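Erkdale Clock Society
Minutes of the November Meeting

Present: Parveen Niazi (chair), Hammad Bukhari, Usman Bhutto, Sachiko Noguchi (minutes)
Apologies: Wajid Sethi

The meeting opened at 7:10 p.m.

1. Minutes of the last meeting
Approved with one change. The workbench was bought from Usmani Tools and not given by them.

2. Accounts
Hammad reported a balance of $2,000 after the hall rent was paid. The insurance renewal came in at $352. Agreed to pay it this month. Two members still owe dues and Hammad will write to them.

3. Market Street clock
Usman has spoken with the town office. They want the clock running again before spring but have not signed the work order. The north dial is losing roughly 3 minutes a week and the other dials are keeping time. Usman thinks the hands on that side are rubbing and would like to go up with a second person. Sachiko offered. The town has to unlock the stairs, so mornings only.

Parveen asked that no one oil anything up there until the work order is in hand.

4. Parts and small gears
The parts drawers need sorting. Gears are to be stored by tooth count and bore, with a paper tag on each bag. Hammad has drawers to spare from his garage.

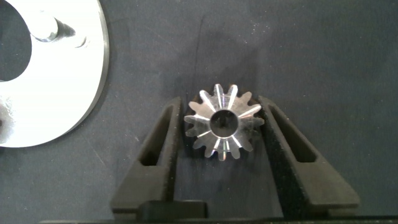 Small metal spur gear with a round center bore.

Usman asked whether brass and steel should be kept apart. Agreed that they should. Anything with a cracked or bent tooth goes in the red tin for teaching use.

5. Winter classes
Beginner class will run for 3 evenings, led by Wajid if he is well enough. Parveen will call him. Class size stays at six. Students bring their own eye loupe.

6. Other business
The side door is sticking again. Sachiko has the landlord's new number.
Library books are due back at the next meeting, including the escapement book, which has been out since summer.

Meeting closed at 8:35 p.m.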